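About Jirari Windows and Doors

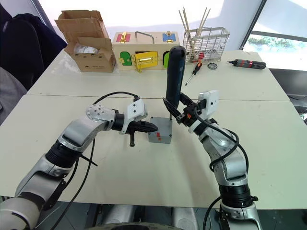 Page 2 of 5

Be wary of any window firm that promises to change your life. A new window keeps the rain out and, if it was measured properly, shuts without a shove. We have been fitting them long enough to doubt most of what gets printed in brochures, including one or two of our own old ones.

Normunds Jaunzems started Jirari after a stint selling frames for another company, where the "half-price" sale ran from November to November. We don't hold sales. A standard casement costs what the price list says it costs, and the person who measures up earns no commission.

We fit two ranges, Navickas timber and Luvavance aluminium. Both makers say their frames will cut your heating bill. Perhaps they will. If your loft has no insulation, spend the first £500 up there and ring us afterwards.

The Plamstagate question comes up a lot, so: our showroom is at Unit 42, Plastamgate, and the sign on the main road still spells it wrong. We have fitted almost 3000 windows from that address. A few of them stuck, and we went back and planed or rehung them.

Triple glazing is covered on the next page. We have our doubts about that as well.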